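Category: Home & Storage > Packing and Moving > Reusing packing material
Last updated: 2019-05-11

Foam fruit netting — worth keeping, and how do you store it?

Asked by Melina Petridis

We get a box of pears and apples from Lennox every couple of weeks in the cold months and each piece comes in one of those stretchy foam net sleeves. I started keeping them last fall because we are moving in June and I thought they would do for glasses and small breakables. Now they are everywhere. They spring open, they don't stack, and if I put them in a bag the bag ends up the size of a pillow.

I do most of my sorting on the spare bed because it is the only flat surface big enough. Last night I went through one lot and tried rolling the netting up into a bundle with a hair elastic around the middle. It does hold, but I don't know if squeezing it like that ruins the cushioning.
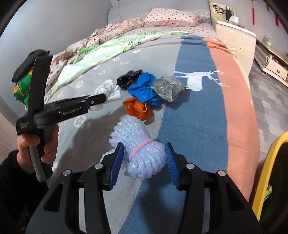 Foam netting rolled up with a pink elastic, bags and peel still to clear.

So my questions are:

Does the foam go flat for good if it stays rolled up for a month or more?

Is it any use for drinking glasses, or only for fruit?

What do you do with the plastic bags? I have the crinkly thin kind and some thicker ones, and I don't want to pack things in them if they are going to end up torn.

I have a Brerel storage box with a lid, 40 liters, and I would like everything for wrapping to fit in that. My husband thinks we should throw it all out and buy a roll of bubble wrap. I'd like to avoid that if the netting works.

3 answers

Answer from Naledi Naidoo
Marked as helpful

I have moved twice with this stuff so I can tell you what worked for me.

Rolling is fine. The foam is soft and it does take a crease if you fold it hard and put weight on it, but a loose roll comes back when you take the elastic off. Give it an hour lying open before you use it. What flattens it is heavy things on top, so put the rolls in last. If the elastic is digging in, use a wider one or a strip of old T-shirt.

Before you roll it, look at each sleeve. Some of mine had juice on them from a bruised pear and I only found out when the whole roll smelled. Wipe those with a damp cloth and let them dry all the way, or throw them away. Peel and used tissues should be off the bed before you start, they get picked up in the netting without you noticing.

For glasses: one sleeve is not enough. I use two, one pulled up from the bottom and one down over the rim, then a sheet of paper around the outside. Stems need their own wrapping. The netting has holes in it so it will not stop two glasses from knocking at the widest part, and the paper takes care of that. It is very good for spice jars, candle holders, small ornaments, light bulbs and the little bottles from the bathroom. I would not trust it with anything over 900 grams.

Plastic bags: sort them by how thick they are. Thin crinkly ones get scrunched up and used to fill gaps in boxes. The thicker ones I keep for shoes and for anything that might leak. Check for holes by blowing a bit of air in and squeezing. Fold them flat into strips and stand them on end along one side of the box — they take up almost no room that way.

Your box should be big enough if you do it like that. Mine also had the tape and the marker in it, which meant I knew where they were.

Answer from Blagoje Todorova

Buy bubble wrap. I used the fruit nets for a set of wine glasses and lost 2 of them. It was a short trip too.

Comment from Melina Petridis: Did you put paper around them as well?

Comment from Blagoje Todorova: No, just the nets.

Answer from Viktória Kozma

Agree with most of what Naledi wrote. A few things to add.

If you have a lot of the sleeves, put them inside each other before rolling. I get 5 in a stack and then roll the stack from the closed end. It makes a tighter bundle than rolling a heap of loose ones and they come apart easily when you need them.

Don't use the netting next to anything painted or lacquered if it will be in storage over the summer. I had some stick to a tray in a hot garage and it left a pattern in the finish. For a move where you unpack the same week it doesn't matter.

You will have bedding to pack anyway, so use it. Pillows and throws go around framed pictures and lamps, and a comforter in the bottom of a large box is better padding than anything you can buy. Just put a clean sheet between it and whatever is going in. Leave out what you need for the first night.

I don't know the Brerel box, but if the lid clips down make sure it closes without pushing. If it doesn't, take out some of the thin bags first, you always have more of those than you need.

Comment from Lempi Oksanen: Does anyone know if the foam sleeves can go in curbside recycling? Ours takes bags at the store drop-off but the sign says nothing about foam.

Comment from Viktória Kozma: Not where I live. Call and ask yours. I gave my leftovers to a neighbor who sells plates online.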